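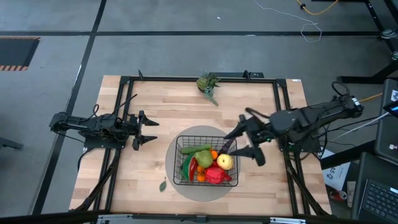 Wire basket with mixed produce on the round gray mat, succulent at the back of the table.

Dadia Produce Basket Set

README

Dadia is a small collection of tabletop arrangements built around fruit and vegetables in a basket. It covers 155 arrangements in 12 groups. This file explains what the items are called, how the table is laid out, and how the notes are written.

Contents

notes/ one text file per arrangement
groups.csv arrangement number, group number, basket type
items.csv item names and short codes
changes.txt corrections since the first release

Items

The names in items.csv are everyday grocery names. Varieties are not recorded. An apple is an apple, with a color in front of it where that helps tell two apart. The list has 33 entries, counting the baskets, the mats and the plants. Those used most are:

apple, yellow
pear, green
bell pepper, red
cucumber
eggplant
watermelon wedge
citrus, small orange
succulent
leaf, loose

"Citrus, small orange" is used for all the small orange fruits. Earlier notes split them into mandarins and clementines, and two people writing up the same basket often disagreed. The old codes still work and point to the single entry.

The watermelon is always listed as a wedge. There is no whole watermelon in the set.

Table layout

The tabletop is light wood. The basket goes on the round gray mat, a little toward the near side of the table. The plant goes near the far edge, and its position is written as left, center or right. In the arrangement at the top of this file it is "center," with one stem trailing down onto the wood.

Loose leaves are listed only when they lie on the wood or the mat. The leaf beside the mat in the picture has its own line in the notes. Leaves inside a basket are ignored.

Baskets

Most groups use the black wire basket, which is rectangular. Groups 4 and 9 use a shallow tray. The basket type is in groups.csv and is not repeated in the individual notes.

How the notes are written

Each file starts with the basket contents, then anything outside the basket. Positions inside the basket are given from the viewer's side. An item that is partly covered gets the word "partial" after its name, as with the eggplant in the arrangement shown. Items that touch are not marked in any special way.

A shortened entry for the same basket:

basket: cucumber, upper edge
basket: pear, green, middle
basket: apple, yellow, right
basket: bell pepper, red, lower right
basket: watermelon wedge, left
basket: eggplant, partial, upper right
basket: citrus, small orange, x3
table: succulent, center
table: leaf, loose

Known problems

Group 7 has 15 notes with left and right swapped. They are listed in changes.txt and will be fixed in the August update.

Some older notes say "pepper" without a color. Read these as red.

"Middle" is used loosely for the pear in several groups.

Contact

Farhad Soltani keeps the item list. Send corrections with the arrangement number and the line that needs changing.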